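Olla recipe notes, README

I started Olla in March to get my family's soup and porridge recipes out of a shoebox. There are 384 of them now, one text file each, plus a plain list of what goes in what. Ukley is the older set, mostly fish, and I haven't fixed the spelling there yet (sorry!).
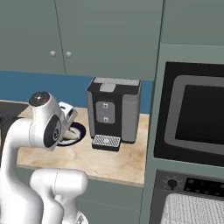

Serving sizes are the messiest column. My aunts wrote "a bowl" for everything, so I went with one round bowl, like the white one with the navy rim by the coffee machine, and worked it all out again from that. Found a mistake? Send me a note!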